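About Zoltosel

Zoltosel looks after large paved outdoor areas: forecourts, plazas, plant yards, campus walkways and the kerbs and grass strips along their edges. We wash them, reseal the joints, repaint the lines, clear the drains and keep a record of what condition they are in. We started in 2000 with one truck and a contract for the car park at Katanach markets, and we still do that car park.

Most of our clients are property managers and schools. Some are body corporates with a driveway that has begun to rock when the garbage truck goes over it. We don't pour new slabs bigger than a repair panel, and if you need a new plaza we will give you the names of people who do.

What we look after

A concrete forecourt is a fairly simple thing, but it has more parts than people expect when they first ask for a quote. There is the slab itself, which marks and stains over time. There are the joints between slabs, which are cut or formed so the concrete can move with the weather. Sealant in those joints hardens, shrinks and eventually lets go of one side, and after that grit and seed get in. Then there are the covers and grates, the painted edge lines, the kerb, and whatever is growing on the other side of the kerb.

We quote on all of it together. In our experience the trouble on a paved area usually starts at an edge or at a fitting, and a price for washing the slab alone leaves the expensive part out.

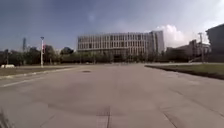 Joints are priced by the metre and slabs by area. Covers and grates are priced each. A cover should sit flush with the surrounding concrete, and we check for this with a straightedge. If it sits more than 2 mm proud or low we write it up, and the client decides whether it gets reset now or goes on the list for the next visit. We can't lift covers that belong to a water authority or telco. We report those to the owner and give you the reference number.

Stains are treated according to what made them. Leaf tannin usually comes out. Rust from irrigation water can be lightened. Old oil goes deep into the concrete and we would sooner tell you that at the start than charge for a third pass. We don't use acid near painted lines or planted areas.

How we work on open sites

The bigger the area, the more the work depends on access. People cross a plaza by the shortest line, and barriers in the wrong spot only move them somewhere less safe. Before we begin we ask for a weekday morning on site, usually from 7 am, to see where everyone walks between the car park and the front door. The work is then set out in bays so that there is always a clear way through.

Washing is done early, before the offices fill up. Joint work is done later in the day when the surface is dry to the touch and the sealant will take. Line marking is left for Saturday if the client can open the gate for us, so the paint has the rest of the weekend to harden before anything drives on it.

Wash water is collected. We block the grates on the low side, vacuum up what gathers there and take it away in the tank. This is written into every contract, including the small ones, and we won't take it out to lower a price.

Open paving gets hot in summer. From December through to the end of February our crews start at first light and stop when the supervisor says so, and a job that was going to take four days may take five. We allow for this in the program and don't charge for it.

The business park at Plesov

Our longest-running plaza contract is at Plesov, where we have had the care of the hard surfaces in the business park since the second stage opened. The contract takes in the open paved areas, the edge lines, the drainage fittings and the kerbs. The trees and grass belong to the landscape contractor, Wannasri, who were there before us.

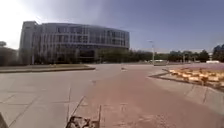
The arrangement with Wannasri is worth explaining, as clients often ask how two contractors share one boundary. The kerb is the line. Anything on the paved side is ours, including leaf litter once it has landed, and anything on the planted side is theirs. Root movement is shared: if a slab near a tree starts to lift, both companies look at it together and the park manager gets one report with both signatures. Grinding is the first option. Cutting roots is the last, and it needs an arborist's letter.

Edging is done before we wash. It used to be done after, for several years, and we would come back on Monday to clippings dried onto clean concrete. The two calendars are now drawn up in the same meeting each June.

Records

Every site has a surface register. It is a plan of the paved area with the joints drawn in and each fitting numbered, and beside it a table with the date last inspected, the condition, and what was done. Clients get a copy after each visit and can keep it if they leave us. The register for the business park is the longest we hold, at 1108 lines.

Condition is scored from 1 to 5. A 1 is as good as new. A 3 means it will need attention within the contract period. A 5 means we have put a cone on it and rung you. We keep the wording short so that a relieving manager can pick up the register and know what is outstanding.

Our people

We employ our own crews and do not subcontract washing or joint work. Line marking on public roads is subcontracted, as it needs traffic control that we don't run ourselves. New starters spend their first months on joints, raking out old sealant and fitting backing rod, and move on to the wash rigs after that. We take on apprentices through the civil construction certificate and have a vehicle allowance for those coming from outside the Katanach area.

Where to find us

The office and yard are in Katanach, behind the markets. Visitors should come in from the rear lane, as the front gate is kept shut for the trucks. The office is open from 7 am to 3.30 pm on weekdays.

For a quote, send us a site plan if you have one and tell us the hours the area is in use. If you have no plan we will measure up, and there is no charge for that inside the Katanach and Plesov districts.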